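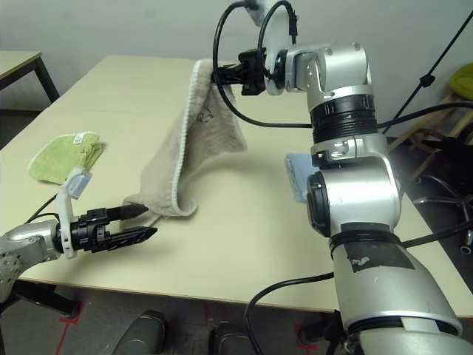 Rules for Robots That Share a Room With People

A robot arm does what its program tells it to do. It can't tell that you are tired, or that you just ran in from recess. So people who work with robots follow rules. Some are written down in long documents called standards. Others are simple habits that a team agrees on.

Keep out of reach
Every robot arm has a space it can reach. Before the arm moves, people step outside that space. Many workshops put tape on the floor as a reminder. If you see tape near a robot, stop and ask a grown-up what it means.

Know where the stop button is
Robot arms that work near people need an emergency stop. It is often a big red button. At the Tasska workshop, Solange Lemieux has each new visitor point to the button before any arm is turned on. Anyone may press it, even by mistake. No one gets in trouble.

Go slowly
A heavy arm moving fast is hard to stop. When people are close by, the arm has to slow down. At Tasska the arms spend the first 3 runs of any new job at their slowest speed.

Squeeze gently
A towel is soft, but a gripper is hard. The gripper should hold a towel just tightly enough to lift it. Fingers never go between the two sides of a gripper, even when it is open and still.

Watch the cables
Cables carry power and messages. A loose cable can catch on a moving arm or trip someone walking past. Check them before starting.

Write it down
Murray Dhillon keeps the safety notebook. It has 300 pages, and every stop goes in it, with the reason. If the same reason shows up again, the team changes the rule or fixes the machine.

Words to know
Gripper: the part of a robot arm that holds things.
Standard: a set of rules that many people agree to follow.
Emergency stop: a control that makes a machine stop right away.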